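Keeping a dark counter clean: a talk with Hoi-yan Hung

Hoi-yan Hung has been looking after kitchens in the Sovurside apartments for 16 years. She started as a cleaner and now does the final check on each unit before a new tenant gets the keys. Most of the kitchens there have the same kind of counter, a dark polished stone slab with a slightly rounded front edge. Tenants like the look of it when they visit. Many of them write to her a month later.

"They all ask the same thing," she says. "They wiped it and it looks worse than before they wiped it. I tell them to use less soap."

Her own method takes a few minutes. She clears everything off, brushes the crumbs into her hand, and goes over the stone with a damp cloth and one drop of dish soap in a bowl of warm water. Then a second cloth with plain water, then a dry one. The dry cloth is the step people skip. On a pale counter you can let the water dry by itself, she says, but on a dark one every drop leaves a ring.

She does not use vinegar or lemon on stone, and she won't use a scrub pad even on dried sauce. For that she lays a wet cloth over the spot and goes off to do the sink.

Light matters more than people expect. Polished stone works a bit like a mirror, and under ceiling lights you get bright spots on the surface that hide whatever is beneath them. Hung bends down and looks along the counter from the side before she signs anything.

"If you only look from above, you see the lamp," she says. "You move your head and there's a fingerprint where the lamp was."

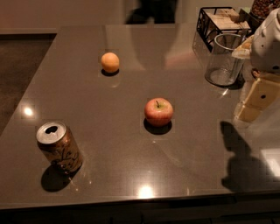

She is easygoing about what gets left out. Fruit is fine with her. An apple or a small orange can sit straight on the stone for the afternoon as long as it's whole and dry. Cut fruit goes on a plate. Drink cans are the thing she watches, mostly once they've been opened. A cold can sweats, and a sweet drink runs down the side and dries under the rim at the bottom.

"You pick it up the next morning and there's a circle," she says. "It comes off, it's only sugar. But you have to feel for it with your fingers, because on a speckled counter you can't see it."

In her own kitchen she keeps a folded dishcloth by the sink and puts cans on that. She has owned coasters. Her son took them to college.

The building tried a spray polish called Pulline for a while. Yi-chun Yu, who manages the leases, had ordered 100 bottles of it, and Hung was not sorry when they ran out. It gave a nice shine on the first day and then held dust – you could write your name in it by the weekend. They still seal the stone every March, when the units are easiest to get into, and Hung thinks that is enough. Her test is a spoonful of water left on the slab. If it stays in a bead, the seal is good. If the stone goes darker under it, she puts the unit on the list.

I asked whether she would pick a dark counter for herself. She thought about it for some time.

"For cooking, no. Flour, rice, salt, you see everything," she says. "But then you do clean it. My sister has a beige one and she thinks it's clean."

The next sealing list is already taped inside her cupboard door, with unit 71 at the top.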